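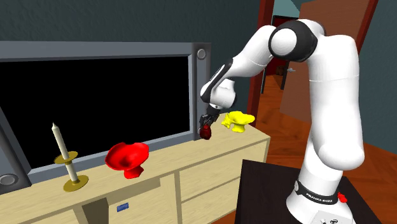 Sheena Shearer: Find out whether it's veneer before you put any sandpaper on it. You can't put veneer back.

Refinishing a pale wood TV cabinet that has gone yellow on top

Posted in Furniture and Finishes

kettleback

I have a long, low cabinet in light wood that the TV sits on. I bought it secondhand from Trình, the used furniture place in Skirkau, for $259. The top has turned more yellow than the doors, and there is a paler rectangle where the last owner must have kept something, maybe a speaker or a stereo. There are also two white rings from glasses and one shallow scratch near the front corner.

I'd like the whole top to be one color again and I'd like it to stay light. The seller didn't know what finish was on it. Water beads up on it if I leave a few drops for a minute, if that helps. The floor in that room is a much redder brown, so I want to avoid anything that adds orange.

My questions are whether I have to strip the top completely, what to put on it afterwards, and whether I can do it indoors. I rent and don't have a garage. The weather here is damp in October and the room sits at 60 percent humidity unless I run the dehumidifier.

I have an orbital sander and have used it twice.

3 replies

oldlathe_rick

Just paint it. White primer, two coats of whatever you like, done in a weekend. Yellowing won't matter after that.

kettleback

I don't want to paint it, thanks. I like the grain.

Sheena Shearer

My comment about veneer got pinned to the top, so I'll give the longer version.

Look at the underside of the top and at the back edge. If the grain on the top surface carries on over the end in a way that makes sense, it's probably solid. If you see a thin line right under the surface, or the edge grain is a separate strip, it's veneer. Most long cabinets of that type are veneer, and on the newer ones it can be very thin. An orbital sander will go through that before you notice. On veneer I would sand by hand with 220 grit on a cork block and stop often to look.

Next, find out what the finish is. Put a little denatured alcohol on a cotton swab and rub a spot at the back where the TV hides it. If it gets sticky, it's shellac. If nothing happens, try lacquer thinner the same way, with the window open. If that softens it, it's lacquer. If neither does anything, it's most likely polyurethane or something similar.

You may not have to strip it. White rings are usually moisture in the finish and haven't reached the wood. Try them first with a soft cloth just damp with alcohol, wiped lightly and fast across the ring. Don't do this if your test showed shellac, as it will smear. Leave it overnight and look again in the morning.

The yellow is a different matter. It can be the finish aging, the wood itself changing in the light, or both. If it's only the finish, the color will come off with it and you'll see fresh wood. If it's the wood, the paler rectangle will still show after stripping. On solid wood, light sanding normally takes care of it. On veneer I would leave the top near a window with nothing on it for a couple of months and let the pale part catch up. It's slow, but it costs nothing and you can't ruin anything.

For a new finish that stays light, use a water-based polyurethane in matte. Oil-based poly goes amber, and on pale wood it looks amber the day you put it on. I've used the Herkard water-based matte on a birch desk and it still looked the same after five years. Thin coats, three of them, with a light rub with 320 between each. Wipe off all the dust or you'll feel it.

Indoors is fine if you can open a window. Run the dehumidifier the day before and while it cures. Mine felt dry to the touch in two hours, but I'd keep the TV off it for at least a week – the feet will print into the finish otherwise.
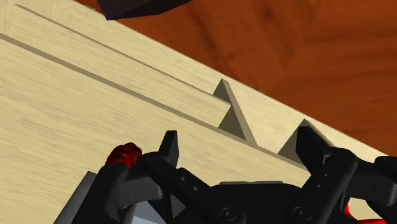
Light wood next to reddish-brown wood

On the orange question, do your test patch in the same room as the floor and look at it in daylight and again in the evening with the lamps on. A red floor throws some warmth onto a light surface. I nearly redid a shelf because of that, and the finish was fine. Test on the underside of the top if you can get the board flat enough to reach it.

plumb_and_level

Agree with most of the above. Two things to add.

Take the top off if it unscrews. Mine was a Kirnow cabinet, 31 inches high, held with brackets from underneath, and it came off in ten minutes. Much easier than masking the doors. Get someone to help with the lift, and keep the screws in a cup in the order they came out.

The scratch: if it's only in the finish it'll go when you sand. If it's in the wood, leave it. Filler on pale wood always shows more than the scratch did.

I also had one hinge that squeaked afterwards but I think that was already there.

kettleback

Checked the back edge and there is a thin line, so it's veneer. Alcohol did nothing on the swab. I'll try the rings tonight and leave the sander in the closet. Top is held on with eight screws, one of them stripped.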